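Reading time: 4 min

Flat gallery - the Lamont Street tables, before and after the clear-out

Quick page this, will tidy the wording when I get a minute. Most of you have been asking about the furniture so it's mostly furniture. Sheena Gunn did the lifting with me, Ngân Đồng did the sanding advice over the phone and was right about nearly all of it. Page put up 18 January 2018, more to follow as the rooms get done.

Background, short version. Two rooms and a galley kitchen, all of it stuffed. We took out 42 boxes in the first go, mostly paper, and one box that was only jar lids. Then the chairs, then the shelf unit nobody liked. Tables left till last because they were too heavy to shift with everything stacked round them.

The kitchen table
The dark one. Went to Sheena's sister, legs off, in the back of the Burnard van. £193 for the van over the two days which I thought was steep, but they did carry it down the stairs and didn't mark the walls. Old varnish, gone sticky in the corners. She's going to paint it I think. Top still had a ring on it from a casserole dish, left it for her as a suprise.

The hall shelf
Narrow thing, 357 mm deep, I measured it three times because the gap behind the door is hardly more than that. Stays where it is. Keys, post, gloves. Sheena wanted a hook rail under it, have bought the hooks, not the rail.

The work table
The one I actually wanted to show. Pale top, blond, everyone says birch, Sheena says maple, I've given up.

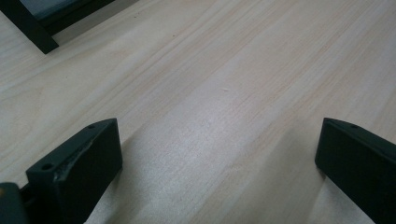
Oiling a top like this took more patience than I've got. Ngân said thin coats and a clean rag, leave it, come back, so I did two in the May half term and a third later on when I remembered. Triso oil, the clear one, the small tin. Put on with an old vest. I like what it does with the light, there's a silvery sort of shine over the middle that washes the colour out a bit, and then you get the grain back again with the thin orangey brown lines and the wavy bit where it all goes soft. Was half tempted to put a cloth over it for everyday. Have been told no.

Couple of notes for anyone doing thier own:
Sand along the grain, always. I went across on a test piece from the shed and you could see it from the doorway.
Wipe the dust off with something barely damp, then wait. Longer than you want to.
Don't lay oily rags in a heap, spread them out flat outside to dry.
Felt pads under anything with feet. Lamp, pen pot, the lot.

Where it goes
Under the window in the front room, long side to the wall. Needed a new lamp as the old one clamped on and I'm not having a clamp on it. Got a Nistitz, plain, heavy base, bit dear. Drawer unit slides in on the left and takes all the paper that used to live on top - well, most of it. Chair is still the wobbly one.

Still to do
Galley kitchen shelves, the big job. Blanket chest wants a new hinge. The second bedroom, which is where the rest of the boxes went if I'm truthful, so don't ask to see it. Sheena is counting up what we've spent so far and has got to £594 with the lamp, paint not in yet.

If anybody wants the hall chairs they are still in the porch, two of them, one has a loose back rail but it only wants glue. Come and get them, bring a blanket for the car. Will put the shelves up on here next, once there are any.

Contact | Copyright 2018 | Back to top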